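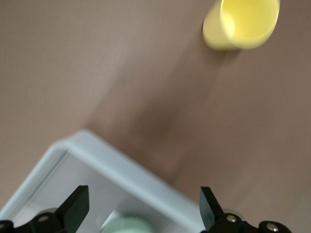 Table top with the yellow cup, lit from above

Re: Matte topcoat – burnish marks and cleaning

drallon_bench
Posted Monday, 7:40 pm
Looking for opinions on a matte water-based topcoat. I sprayed two coats of Zalleo Flat over a tinted base in July and the sheen was even when it cured. There are now shiny patches wherever the surface gets wiped often. I sanded to 320 before the base and did not sand between topcoats. Is this a film thickness problem or a cleaning problem?

wdramani
Cleaning problem, most likely. A flat finish gets its low sheen from a matting agent sitting at the surface. Rub it enough and you level the high spots, and the sheen goes up locally. More coats will not change that. What are you wiping with, and how hard?
– Wumpini Dramani

drallon_bench
Microfiber, mostly damp. Sometimes a spray cleaner, the Braltex one, undiluted.
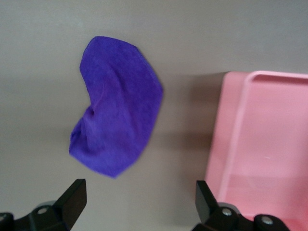 Purple microfiber on the gray top

kerf_and_glue
I would drop the spray cleaner first. Undiluted cleaner softens some acrylics for a few minutes, and if you rub during that window you polish the film. Plain water, light pressure, then leave it alone.

oldlacquer
Disagree with the diagnosis. Two sprayed coats without scuffing between them is thin and may be poorly bonded. I have had flat finishes on shop counters for years, wiped daily, with no burnishing. The difference was a harder resin and a full cure before use. How long did you wait?

drallon_bench
6 days before light use. The can says 92 percent of final hardness at that point, if I read the label right.

oldlacquer
That number assumes a warm, dry room. In a humid garage in July I would double the wait.

wdramani
Cure time matters for blocking and ring marks. I don't think it explains patches that only show up where the cloth goes. Easy to test. Take an offcut with the same schedule, mask it down the middle, and give one side 100 strokes with a damp cloth and the other side 100 strokes with the cleaner. Same pressure. Look at both under a low side light.

kerf_and_glue
Add a dry side too. Dry microfiber with grit in it is a mild abrasive.

tsikata_fan
If you end up recoating, the Tsikata satin hides wear better than any flat. You give up some of the look. Scuff with a gray pad, vacuum, tack, one wet coat.

oldlacquer
Satin over flat is fine. I would scuff with 400 paper instead of the pad, it is easier to see what you missed.

drallon_bench
Ran three strips on an offcut. Water: faint change. Cleaner: clear shine. Dry: somewhere between the two. Cloth was freshly washed. I also tried taking the shine back down with 900 grit, used wet, and it only made a different kind of patch.

wdramani
Spot repair on flat rarely blends. Scuff the whole top and shoot one coat edge to edge.

oldlacquer
Fair result on the cleaner. I still say the film is thin.

drallon_bench
Will recoat with the satin once the humidity drops. Strips are staying on the shelf for comparison.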